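3.2 Housing changes and feeding behaviour

Dogs were recruited through two boarding kennels, Koltari and Masadar, both of which take in animals while their owners are away or between homes. In total 104 dogs entered the study and 16 were withdrawn in the first week, mostly because the owner came back early. Each dog was fed twice a day from the food it ate at home, and bowls were weighed before and after every meal.

Appetite fell on the first evening in most dogs and came back slowly. Dogs that arrived with a companion from the same household left less food than dogs that arrived alone, and this held at both sites. Age made little difference. Moving a dog to a new pen during its stay brought a second, smaller drop – usually over by the next morning.

Kennel staff also noted pacing, whining and time spent at the gate. These notes were made on paper sheets and typed up in February, using the scoring scheme given by Gál. Sheets with no start time were left out, which left 686 for analysis. Pacing was most common in the hour before the evening walk, and rose when the walk was late.

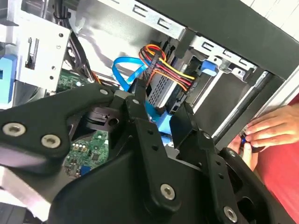 Figure 2

Dogs housed in pairs settled sooner than those in single pens, although pairs were not assigned at random. Owners who asked for a shared pen may well have had calmer dogs to begin with. We return to this point in Section 4, where the results are set against the earlier Hullico survey of cats in foster homes.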